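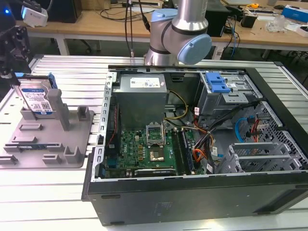
A desktop tower is a type of computer case that stands upright on a floor or desk. The main parts are fixed to a metal chassis - the power supply, the motherboard and the drive cage. One side panel can be removed for repair, and the case is usually laid on its side for this work.

The processor sits in a socket and is held by a metal bracket, which must be raised before the processor is taken out. Exposed socket pins bend easily. The repair handbook by Svyatoslav Dmytriv (Nonetti, 852 pages) gives 37 of them to sockets only.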